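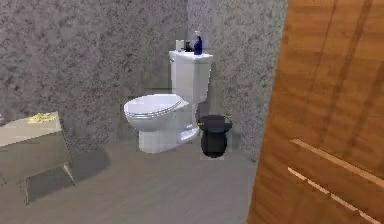 Kellgate 13 Booklet Maker
From Barkovlow Print Supply

Okay, I'll say it up front, I'm a little bit in love with this machine. I run the equipment side at Barkovlow, and before that I spent years on the finishing bench folding other people's church newsletters by hand, so when I get excited about a tabletop booklet maker you'll have to forgive me. The Kellgate 13 folds, staples and squares off a booklet in one pass, and it does it without needing a room of its own or an engineer on call.

What it does

You load your collated sets in the top tray, pick your size on the dial, and press go. It jogs the sheets, puts two staples in the spine, folds, and drops the finished booklet on the belt. It takes up to 21 sheets of ordinary copier paper per set (fewer if you're on heavier stock, obviously, and I'd go easy with anything coated until you've got a feel for it). There's a tray for covers that feeds separately, so you can run a nice thick cover around plain inside pages - my favorite feature by a mile.

Sizes go from a little pocket program up to a full letter-size booklet. Changing over used to be the part I hated on the old Dranden folder, with all those thumbscrews! On the Kellgate you turn the dial, the side guides move in by themselves, and you run one test copy. If the fold is a hair off, there's a fine adjuster under the front cover. Turn it a notch, run another, done.

Who I'd sell it to

Small shops mostly, and in-house print rooms at schools and offices. If you're doing runs of 100 or so programs, price lists, training manuals, that kind of thing, you'll be very happy. If you're doing catalogs all day every day, please call me and we'll talk about the McIver floor models instead, because I don't want you wearing this one out and being mad at me.

Plenty of our customers do catalogs for local stores, and those are where the separate cover tray pays for itself. Picture a bedroom furniture booklet with a bed photo on the center spread, a white mattress running corner to corner and a nearly black side rail underneath it. A dark line like that crossing the fold will show up any sheet that's drifted, so I always tell people to run a spread with a strong line in it as their test copy. You'll know right away if your guides are square.
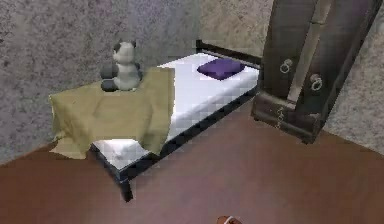 Staples and spares

It uses the Kellgate cartridge, not loose staples. I grumbled about that at first, but clearing a jam takes seconds now. You pull the green handle, slide the cartridge out, flick the bent one away and push it back until it clicks. We keep cartridges, feed rollers and fold rollers on the shelf at Barkovlow and they go out the same day if you order in the morning.

Wipe the feed rollers with a damp lint-free cloth when you change cartridges. Toner dust builds up on them and you start getting double feeds, and then you call me, and the first thing I'll ask is whether you've wiped the rollers.

What's in the box

The machine, the delivery belt (clips on, no tools), the cover tray, two staple cartridges, power cord, a printed manual and a dust cover. The stand is extra. Any sturdy bench will do, but leave yourself space on the left for the belt.

Warranty and delivery

12 months parts and labor, and that includes the rollers for as long as the warranty runs. Delivery is to your door on a pallet. It's a two-person lift, so have a friend handy. If you'd like me to set it up and show your staff how it all works, add the install option when you order - I usually stay until everybody's made at least one booklet they'd be happy to hand a customer.

Trade-ins welcome, including old Dranden units in pretty much any state. Send me the model and a rough idea of the copy count and I'll get you a number.

Page updated 13/08/2022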